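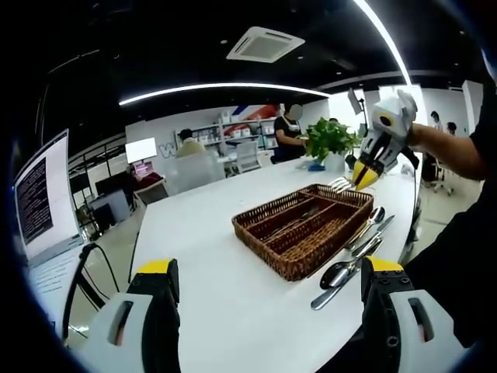 Pramila Kanaujia
2021-01-23

Cutlery. I said in December I would write up how I sort it, and a few of you have asked since. It will take a few posts.

I do the cutlery for the lunch club at Mallberg. We have 126 pieces if everything comes back. It lives in woven wicker trays with long compartments, and it gets taken out, checked and put back after every lunch.

First thing is to take everything out of the tray. All of it. I used to just move the odd fork that was in the wrong slot and call it done, and the wrong ones at the bottom stayed there for weeks.

Lay it flat on a clear table. White is best if you have the choice, as you can see marks on the handles and any crumbs that come out with them. It doesn't matter if the pieces overlap at this stage.

Knives and spoons come out first in our house style, forks after. No great reason. Forks catch on the wicker, so you want to lift them by the handle and go slowly. If you pull one by the tines it will bring a strand of the weave with it sooner or later.

Then the tray. Turn it upside down over the sink and tap the base. Use a dry pastry brush along the corners of each compartment. A hoover nozzle works too but it pulls at loose ends.

Do not soak wicker. I did it once with the first tray we had and it dried out of shape. One end lifted and it never sat flat in the drawer again. A cloth wrung out hard is enough, then leave it somewhere airy overnight.

Someone asked about liners. I tried felt and took it out again after 8 days. It held on to crumbs and smelled. Now I cut strips of greaseproof paper to the width of the slot and throw them away when they look tired.

Check each piece before it goes back. I look at the neck of the spoons and between the tines, that's where dried food sits. Anything doubtful goes in a bowl of hot water with a bit of washing-up liquid and gets done by hand.

Water spots on knives: white vinegar on a tea towel, wipe, rinse, dry. You don't need a special product.

Order in the tray, left to right: forks, table knives, spoons, teaspoons, and the last slot for anything long, like serving knives. Handles all towards you. Trilok Kandpal puts his the other way round at home and says it's easier to see what you are picking up. That's true, but then you are touching the end people eat with.

Don't fill the slots to the top. I stop when the pieces are level with the rim. We moved 37 teaspoons into a jar on the tea trolley last year and the trays have been much easier since.

On matching: ours don't. There are at least three patterns in there. I sort by length within each slot, longest at the back, and it looks tidy enough.

@Pandey asked whether plastic would be more sensible. Probably, for cleaning. But wicker is quieter when you drop a handful of spoons in, and the trays carry well from the kitchen to the hall.

Next time I'll do the serving spoons and the big ladles, which don't fit in anything. If you have a way of storing ladles, please reply to this one and I'll try it.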